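Keeping Duradton's streets clean: changes to the sweeping service

Issued by the Public Cleansing Office, Jan 21, 2022

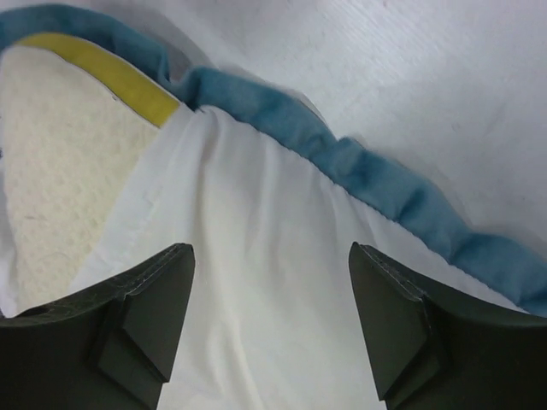
New rounds and starting times

The Public Cleansing Office has completed its review of manual street sweeping in the Duradton district. From the start of next month, the district will be divided into 80 rounds, each assigned to a named sweeper and a relief. The rounds replace the former zone system, under which crews were moved between streets at short notice and residents often did not know whom to approach.

Work will begin at 5 a.m. in the market streets and at 6 a.m. elsewhere. Sweepers on the Skirnine embankment will continue to start later in the winter months, when the steps are unlit. A break of 30 minutes is to be taken in the shade or under cover, and supervisors have been instructed not to shorten it on days of heavy leaf fall.

Pay and terms

The office directly employs 383 sweepers, many of whom have until now been engaged on daily terms. All will be offered a written contract before the end of June. The contract provides for sick leave, a paid rest day each week and the replacement of brooms and gloves at the employer's cost. Staff who have bought their own tools during the past year may claim for them at the Gill Street depot - receipts are helpful but will not be required for sums under 400.

"The people who sweep our streets are public employees and should be treated as such," said Tülin Ersoy, head of the office. "Several of them have worked the same pavement for longer than I have worked in this building."

Working beside traffic

Two accidents were reported on the Zavevance road last year, both before sunrise. The kerbside lane there will be coned off during sweeping hours, and drivers are asked to keep their speed down when passing. Complaints about delays should be sent to the office in writing and should not be raised with the sweepers themselves.

Inger Brøndum, who represents the sweepers in talks with the district, has asked for the same arrangement on the river bridge. The request is under consideration and a reply will be given at the next joint meeting.

What residents are asked to do

Household waste should be put out in tied bags and kept clear of the gutter. Leaves from private gardens may be left in open piles at the kerb on collection mornings only. Shopkeepers remain responsible for the pavement directly in front of their premises, including cups and wrappers left by customers.

A list of rounds is on display at the Gill Street depot and at the district library.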